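Skarkenwood Community Help
Home | Browse topics | Kitchen | House | Garden | Ask | Log in

Maple board gone dry and fuzzy, which oil do I use?

Paraskevi Panagiotou
Posted 24/08/2020 in Kitchen

I bought a big maple board at an estate sale in Denbridge for $7. The woman running the sale told me it had been used every day for decades, and judging by the feel of it, every one of those days ended in a dishwasher. The surface is dry and kind of hairy when I run my hand over it. There is also an onion smell that has so far survived dish soap, lemon and a stern talking-to.

My mother says olive oil. My brother-in-law says motor oil, but he says that about most things. The hardware store sells little bottles of "board conditioner" priced like perfume. I would like to cut bread on this thing without tasting somebody else's onions. What do I put on it, and do I need to sand it first? I own a sander and have used it once, on a door, which no longer closes.

Dionysis Rallis

Skip the olive oil. It goes rancid in the wood and then you will miss the onions. Same goes for corn oil, sunflower oil and whatever is in the back of the cabinet with the sticky cap. What you want is food grade mineral oil, sold in the laxative section of the drugstore for a fraction of the perfume price. Check the label for anything added, such as flavoring. The cashier may look at you with sympathy. Let her.

I have done a fair number of these and the order goes like this.

1. Get the smell out. Scatter coarse salt over the board, rub it in with half a lemon, leave it ten minutes, scrape it off, rinse. If you already tried lemon without salt, try again with salt. Baking soda paste is the next step up. Stand the board on its edge to dry overnight. Flat on the counter, one side dries faster than the other and you end up with a very wide spoon.

2. Look at the glue lines. Most big boards are several planks glued side by side, and the seams are what fail. Run a fingernail along each one. A line you can see but can't feel is fine and will outlive us both. A line that catches your nail, or that you can slide paper into, needs regluing by someone with long clamps before you put any oil near it, as glue won't hold on oily wood.
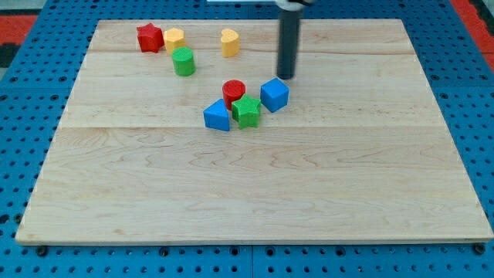
3. Sand it by hand. Put the machine back in the garage with the door. Start at 88 if you have the odd Lokov sheets, or plain 80 if you shop where normal people shop, then 120, then 220, always with the grain. Wipe it with a damp rag, let it dry, and the fuzz will stand up again. Knock it down with the 220 and do that 2 times in all. People who go on to 400 are showing off, and the oil soaks in worse for it.

4. Oil it. Pour on more than seems decent, spread it with a rag, cover the sides and both end grain edges, and leave it overnight. Wipe off what's left. Do it again the next night, and the next, until it stops drinking. A neglected board can go a week.

After that, once a month, or whenever water stops beading. Never the dishwasher.

Ebrahimi

just buy a new one they are cheap

Skarkenwood_Lathe_Guy

Mostly agree with Dionysis, except that I finish with beeswax melted into the oil, one part wax to four parts oil. Warm it in a jar set in a pan of water, low heat, and don't wander off to watch TV. Rub it on while it's soft and buff it the next day. It holds up longer than straight oil and makes the kitchen smell like a church.

Also, some people will tell you to use walnut oil. It does harden, unlike olive, but if you ever have guests with a nut allergy you will have to remember which board it was, and you won't. I have three boards and couldn't tell you what's on any of them before last April.

Paraskevi Panagiotou

Salt and lemon worked, mostly. Now it smells like a fish restaurant, but a good one. Fingernail test passed on all the seams. On the third night of oil and it is still drinking. My mother has been told about the olive oil and is not speaking to me.

Contact us | Copyright Skarkenwood Community Help | Back to top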